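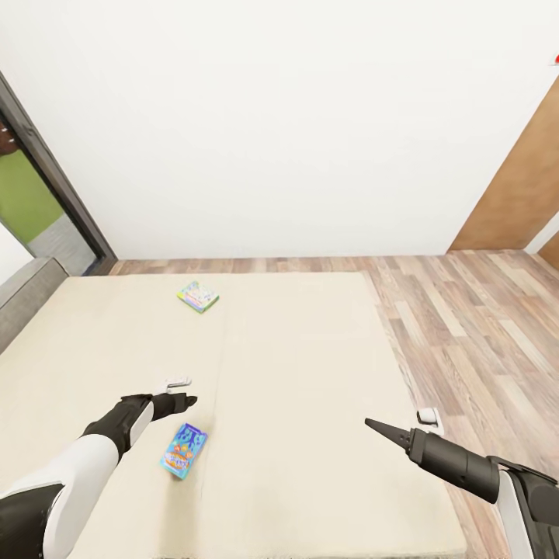

Room with cream mattress, wide view

Home | Manual | Downloads | Forum

4. Moving a saved game to Brisari 28

1. Quit the game and wait for the launcher to close.
2. Copy the Saves folder to another drive.
3. Run the installer. It needs 2,282 MB of free space.
4. Choose Import, then pick the copied folder.

Note: Saves with more than 40 placed items load slowly the first time.

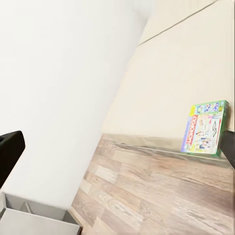 White and cream walls, tilted view

5. Load the save and check the day counter.

Caution: Do not turn on cloud sync until step 5 is done. Older cloud files will overwrite the import.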